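Who Paid for the Frame? Reading the Aravena Shop Ledgers
Speaker notes, Brenda Urrutia
Online session, April 11, 2020

(Wait for people to join. Say hello twice. Check that I'm not muted, then check again when Danang waves.)

Opening, slide 1

Thank you, Danang, and thank you to the Collwood Library for moving this talk online instead of dropping it. I was promised a lectern and a glass of water. I have a kitchen stool and a mug.

I work on picture framers. When I say this at parties people ask which painters, and I say no, the framers, and they go look at the cheese. The Aravena shop framed pictures on the same street in Collwood for three generations. It made frames for painters who are now in museums and for a great many who are now in attics. It kept ledgers. Painters also keep records, in theory. Anyone who has tried to date a canvas from a painter's own records will understand why I went to the man who wanted to be paid.

What we have, slide 2

There are 19 ledgers. They came to the library from the family in two lots, the second lot after somebody cleared out the space under the stairs. Most are tall, narrow books with marbled boards. One is a school exercise book, used when the shop had evidently run out of ledgers and was too busy, or too cheap, to buy another.

Each entry should give the date, the customer, the size of the picture, the molding, the price, and a note of payment. (Lean on "should." Pause.)

In practice the size is nearly always there, because you can't cut a frame without it. The price is always there. The customer is there if he owed money. The name of the painter shows up when old Aravena felt like it. Subject matter is recorded in a style I've come to love: "the cows," "cows again," "his wife, large."

How we read them, slide 3

Shuk-fan Tsai and I divided the books between us. She took the early ones, which are in a beautiful clerk's hand. I took the later ones, which are in the hand of the son. I don't hold this against her, and I bring it up only in public.

So far we have 1,342 entries transcribed and checked. Checked means that one of us typed and the other read it against the page. Where we disagreed, we both wrote down what we thought and left it. There's a column for that. It's a wide column.

We kept his spelling. We kept his abbreviations too, and made a list of them. "W.G." is water gilt. "O.G." is oil gilt, except in one book, where it is plainly a customer with those initials who ordered a lot of mirrors. I built a small theory on that before Shuk-fan took it away from me.

(If time is short, skip to the Skodlow case.)

Numbers on the backs, slide 4

The shop wrote its job number in blue pencil on the back of the frame, usually on the top rail. If a painting still has its first frame, and if the frame hasn't been scrubbed by someone tidy, you can match it to a line in the ledger and get a date. That's the whole method. I could stop now.

Two ifs, though. Paintings get new frames the way people get new kitchens. Dealers liked gold, then hated gold, then wanted the old gold back. And frames move. A good Aravena frame was worth keeping when the picture in it wasn't, so you find the right frame around the wrong cows.

Please look at the backs of things. If you own a picture, take it down with a second person holding the other side, and look. Write down what you see exactly as it is, with the smudges. Don't clean it. Don't stick anything on it. I had an email last year from a gentleman who had peeled off all the old labels "to see better." I answered politely. It took me two days.

The Skodlow case, slide 5

This is the part I put in the abstract, so I suppose I have to do it.

The Skodlow Museum owns a harbor view, unsigned, long given to the circle of a better painter. "Circle" is the word we use when the name would be expensive to get wrong. Gisela Toledo looks after the collection there, and she sent me a photograph of the back with a blue pencil number, quite clear, and below it a second number crossed out.

The first number takes you to May in the ledger for the year the painter was supposed to be abroad. The entry says "harbor, for Ojeda, to match the other." The size is right to the width of a pencil line.

I got very excited about the painter. Gisela got excited about "the other." She was right, which I've had to tell several audiences now.

If a frame was made to match, then there was a pair, and the crossed-out number is probably the clerk starting to write the number of its mate. We went to that number. It's a second harbor, same size, same molding, entered eight months earlier. Paid in full, in coins, which he noted with what I can only call suspicion.

Slide 6

So we have one painting, two numbers, and a missing picture. We don't have a painter. I'd like to be clear on this, as the local paper wasn't. The ledger tells us who ordered the frame. It doesn't tell us who painted the harbor, and Ojeda could have bought it from anyone, or painted it himself on his vacations.

Dardo Ojeda, who is descended from the customer, has been very kind about all this. He has let us go through the family papers, and he has no second harbor. He has an aunt who remembers one. She remembers it with a lighthouse and without a lighthouse, depending on the afternoon. I wrote both down.

Slide 7, the unpaid page

My favorite page. It's the inside back cover of the exercise book, and it lists everyone who hadn't paid. There are clergymen. There's a judge. Against one painter's name, a man with a street named after him here in town, Aravena wrote "took the frame, sent a fish."

We've no reason to think the fish was a metaphor.

You can learn things from this page that don't appear in the exhibition catalogs. A painter who couldn't pay for his frames one spring was showing large gilt-framed pictures that same spring. Those frames were on credit, and some of them came back. Several entries later on say "ex" and then the title of somebody else's picture, meaning the frame was cut down and used again. I think we should be a bit careful when we write that an artist "chose" a frame.

(Drink something. Next slide, then the materials part.) 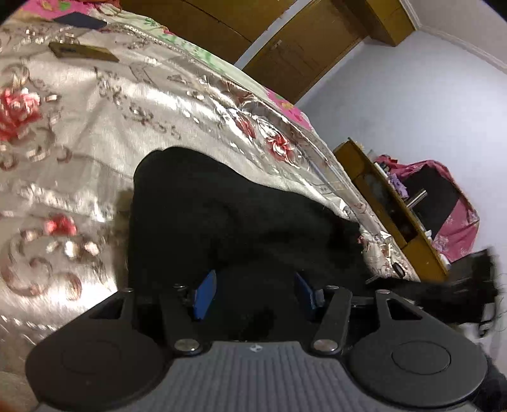 Slide 8. Black, fuzzy, and spread over a bed.

Moldings and money, slide 9

The shop bought plain molding by length and finished it in the back room. We know this from the supplier's bills, which someone had folded between the ledger pages, and which have left brown rectangles on everything they touched. The supplier signs his bills Wultamard. I have looked for Wultamard in every trade directory I can get at and found nothing. If anyone on this call is a Wultamard, please stay on at the end.

What the bills show is that the wood was the cheap part. Gold leaf cost more, and labor cost more than that. When customers haggled, the saving came off the sides. A few frames were properly gilded on the front and painted yellow where the eye wouldn't go. He entered these as "economical." I've seen one. It's still fooling people from across the room.

This matters for dating too. The yellow sides start in one particular book and stop in another, so even a frame that has lost its number can sometimes be put in a span of years by its sides. Please don't write in to say your frame has yellow sides and must therefore be an Aravena. Other people also owned yellow paint.

What's still open, slide 10

Things we don't know:

Where the ledger for the move to the larger premises went. There's a gap there, and the family says there was a flood. The street is at the top of a hill.

Who the second clerk was. There are two hands in the early books, and only one of them got a wage we can find.

Whether the mirrors were for O.G. or were sold on. Shuk-fan has asked me to stop working on this.

What happened to the other harbor.

What we plan to do

The transcription goes up on the library's site once the index of names is finished. The page images will follow when the reading room opens again and we can get at the last few books. The spreadsheet will be there to download, wide column included. If you think we've read a word wrong, tell us which line and what you'd read instead. "Surely not" is a comment we've already received.

Thanks to Gisela Toledo at Skodlow, to Dardo Ojeda and his aunt, to Shuk-fan Tsai for half of everything, and to Danang Hartono, who taught me to share a screen last night and will now turn it off for me.

Questions

(Someone will ask what their frame is worth. Say that I don't do valuations. Someone will ask again in the chat. Let Danang read it out.)

(If asked about the fish: we don't know what kind.)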